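The Long Table (TV series)

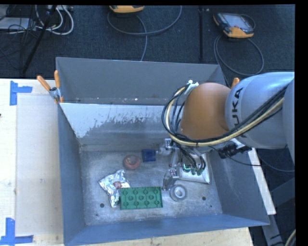
A KUKA robot arm lowered into a grey metal bin.

The Long Table is an American reality competition series in which a group of contestants live together in a converted packing plant and compete in workshop challenges for a cash prize. It was created by Adebayo Uzor and produced by Fillau, with Fellard handling distribution outside the United States. The first season was released on the streaming service Cirora in October, and the finale followed on November 10, 2021.

The series combines the shared-house format with elimination by vote. Contestants, called "sitters" in the program, have no phones or outside news while they are in the house. Each episode covers one round, which consists of a challenge, a period of discussion and a vote held at the dining table that gives the show its title.

Format

Sitters enter the house in pairs but play as individuals. The pairs are drawn by lot on the first night and have no effect on the voting, although members of a pair must share a bedroom until one of them leaves. Several first-season alliances began this way.

The round opens with a workshop challenge. The winner becomes the Head and takes the chair at the end of the table. The Head cannot be voted out that round and must name 2 sitters for elimination. The sitters who have not been named then vote, and the one with more votes leaves the house that night. In a tie, the Head decides.

Before the vote, each named sitter may offer a trade. A trade can include anything the sitter controls, such as a promise of a later vote, a share of the food budget or a place in the better bedroom. Trades are spoken aloud at the table and written down by the host, but the rules do not require anyone to honor them. One trade made in the second episode was still being argued over in the reunion special.

An eliminated sitter can return once through a round known as the Side Door. It takes place at the midpoint of the season, when all the sitters voted out so far compete against each other and one of them rejoins the house. The remaining sitters are not told the date in advance.

When three sitters are left, there is no further Head. The last challenge removes one of them, and the eliminated sitters choose the winner from the remaining pair by secret ballot.

Production

Uzor had worked as a story editor on competition programs before pitching the series. His first outline was set on a farm and had no voting. Fillau bought the outline and asked for a single indoor location, both to lower the cost and to allow filming through the winter. The table vote was added during a test shoot with members of the production staff, who played three rounds over a weekend.

The house was built inside a former fruit packing plant in the town of Lawal. The loading floor became the workshop and the offices above it became the bedrooms. The dining table was assembled in the room and was too large to pass through the doors, so a wall panel had to be taken out when the set was cleared.

Filming lasted 69 days. A crew of 200 worked in rotating shifts, with a separate team logging conversations for the editors. The season was fully recorded before release, unlike shows of this type that air while the contestants are still inside, and there was no public vote.

The theme music is a short piece for piano and hand drums. A longer arrangement plays over the closing credits of the finale.

Episodes

The first season has 7 episodes and a reunion special. The opening episode runs 90 minutes and the others run just under an hour. Two episodes were released together at the start and one each week after that.

The fourth episode, "Side Door," contains the return round. The fifth, "Salt," is the only one in which a Head broke a tie, and it ends with the longest table discussion of the season. It was cut from more than four hours of footage.

Reception

Reviews were mixed at first and improved as the season went on. Critics who liked the show praised the trades, which gave viewers a record of who had promised what — a help in a format where alliances change quickly. Others found the early episodes slow and said the workshop challenges were hard to follow, especially when several sitters were working on separate tasks.

The Side Door round drew the most discussion among viewers. Some argued that a returning sitter had an unfair advantage after resting away from the house, while others pointed out that the returning sitter had missed several votes and came back with few allies. Uzor said in an interview that the round would stay but might be moved earlier.

Second season

Cirora ordered a second season shortly after the finale. Planned changes include a smaller opening cast and a rule that limits each sitter to one trade per vote. The Lawal set was kept in storage.

See also

List of reality competition series
Shared-house television formats
Elimination voting in game shows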